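Progress report to the Hayes fund, second period
Project: Gripper comparison for everyday waste handling
Prepared by the Stencombe test group

1. Summary

In this period we moved from hard objects to soft ones. The first report covered boxes, bottles and cups, where our two candidate grippers gave almost the same results. With plastic bags the results are no longer the same, and most of this report is on that point. The work is on schedule, except for the force measurements, which will be late by one month and are now planned for July.

2. Work done

We completed 300 trials with thin plastic bags. Each trial belongs to one of 6 tasks, from picking a flat bag from the floor to handling a bag that hangs over a trash bin. All trials were teleoperated. The same operators worked with both grippers, and we changed the order between sessions so that practice does not favor one of them.

The hanging bag was the hardest task. The film moves away when a finger touches it, and it gives the operator very little to look at. We tried to grasp with one arm while the other arm waits, and also with both arms at the same time. The second way was slower at the beginning, but after some practice the operators preferred it.

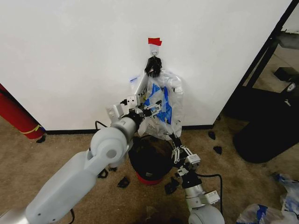

Both arms at the hanging bag, over the round bin with the red base.

We compared two gripper types: the parallel gripper from Sulthorpe and the Skanevon gripper with longer fingertips. The Skanevon fingertips hold the film better when the bag is full of folds, but they tear it more often. The Sulthorpe gripper slips more and tears less. Softer pads on the Sulthorpe fingers helped with slipping, and we want to continue in this direction.

3. Problems

The wrist cables limit how far we can turn the last joint. Two sessions were stopped for this reason, and Ngaio Tomoana has made a new cable guide that will be fitted next.

The wrist cameras have difficulty with clear film. Under the ceiling lamps the reflections are strong, and the operator often uses the printing on the bag to judge the distance. We did not expect this, and we should also test bags without printing.

4. Next period

We plan over 1000 further trials, with plain and printed bags, and a first test of the automatic controller on the two easiest tasks. The budget is not changed, but we ask for permission to move the money left from travel to spare finger pads.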